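Grupo de lenguas de Tendville. Acta, diciembre

Chaltu Derese insiste en llamar «dialecto» al habla de Drostlow. Tianyou Hao duda: con 39 grabaciones y solo cuatro hablantes, dice, no se demuestra gran cosa. El supuesto plural en -admi sale en 9 y nadie lo ha cotejado.

Se aplaza la votación. Admasu enviará las 20 transcripciones pendientes, si es que existen.

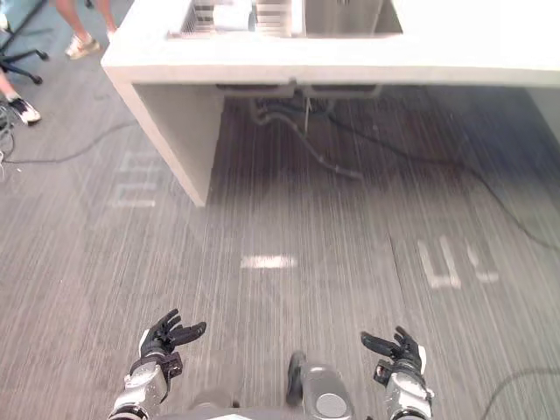 Encimera blanca con fregadero de dos senos.

Se levanta la sesión a las 20 h.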